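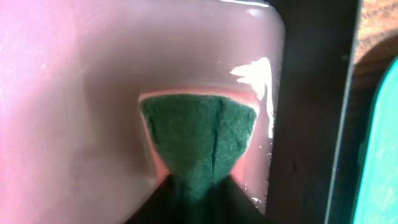 Ticket: Dishwasher stops mid-cycle with drain error
Product: Troker 600 built-in
Category: Drainage
Status: Open, waiting on customer

Original report

The machine fills and washes normally, then stops when it should drain. The panel beeps and shows the drain symbol. If I cancel the program it hums for a while and some of the water goes out. The rest stays in the bottom over the filter.

It started in June, after the kitchen sink was replaced. It doesn't happen every time. The quick program nearly always finishes. The long one fails more often than not.

Already tried:
Cleaned the filter and the cup under it. There was a bit of label in there and some rice.
Turned the power off at the breaker overnight.
Ran a cycle with nothing in it. Same error.
Checked the hose behind the machine as far as I can reach. I can't feel a kink.

Support, first reply

Thanks for the details. Please look at where the drain hose joins the sink plumbing. If the sink was replaced, the new drain fitting may still have its plug in place, or the hose may have been pushed on too far. The hose should also rise to at least 400 mm above the floor before it comes down to the connection. Let us know the height at the highest point and the brand of the trap.

Customer, update

The trap is a Drimitz with two side inlets. The dishwasher is on the lower one. I took the hose off with a bucket under it. The plug had been drilled through, but the hole is small and off center. The hose ran across the cabinet floor and went up to the inlet, with the highest point at 105 mm. The old sink had a hook on the back wall that held it up. The hook is gone.

I tied the hose to the back of the cabinet with a strap, at a little over 400 mm. I haven't touched the plug yet. Ran the long program with a normal load at 7 in the evening. It got through the first drain and stopped at the second.

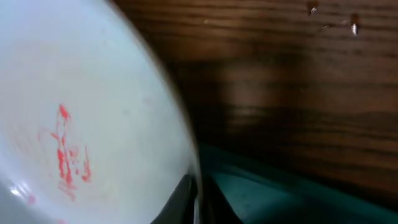

Mahlangu: I had the same trap on a different dishwasher and raising the hose only got me halfway. The drilled plug was the real trouble. Grease had closed the hole down to almost nothing. Mine came out with a flat screwdriver once the nut was off. Check the rubber washer before you put it back, as it goes in with the flat side toward the trap.

Customer, update

Took the plug out completely. The washer was fine. Ran the long program 2 times with no error and no standing water afterward. The hum at the end of the drain is still there, a bit louder than I remember.

Support, second reply

A short hum as the pump runs out of water is normal. If it goes on for more than a few seconds, remove the pump cover under the filter and check the impeller for glass or a toothpick. Switch the machine off at the breaker first. Please keep the strap until you have a proper hose bracket. The Ilon one fits this hose and screws to the cabinet side.

We'll leave the ticket open for now. Reply with the length of the hum after the next long program.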